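Cera Lolora para couro, lata de 200 ml

Lá em casa sempre houve uma lata de cera no armário da entrada, e foi assim que comecei a gostar disto. A Lolora é a que uso agora nas minhas botas, na mala do trabalho e até no selim da bicicleta (sim, no selim!). Cheira a mel e a terebintina, espalha-se bem com um pano velho de algodão e não deixa aquela película pegajosa que me fez desistir da Wurnov.

Faço sempre da mesma maneira: escovo o pó, passo uma camada fininha, deixo ficar 50 minutos e dou brilho com uma escova de crina. Em couro muito seco repito no dia seguinte. Nunca em camurça nem nobuck, por favor, que já me escreveram a chorar por causa de uns sapatos. 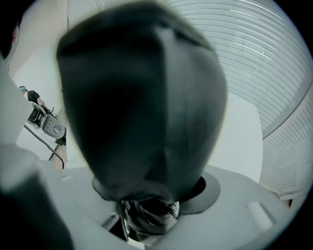
Há em três cores: incolor, castanho e preto. Se tiver dúvidas leve a incolor, que serve para quase tudo e só escurece um bocadinho os couros claros. Experimente primeiro numa zona escondida, por dentro da pala ou debaixo da fivela. A preta tinge mesmo, por isso luvas e jornal na mesa!

O Ilir Pavlović, que me arranja as solas há anos, prefere a castanha em tudo o que é cinto. Eu acho que fica escuro de mais, mas gostos são gostos, e os cintos dele duram uma eternidade.

Referência: 3956
Conteúdo: 200 ml
Cores: incolor, castanho, preto
Aplicação: couro liso
Guardar bem fechada, longe do calor

Também costumo ter a escova Drevier de crina, que vai bem com a lata e cabe na mesma caixa de envio. Se a cor que quer estiver esgotada, mande-me uma mensagem e eu guardo-lhe uma da próxima remessa.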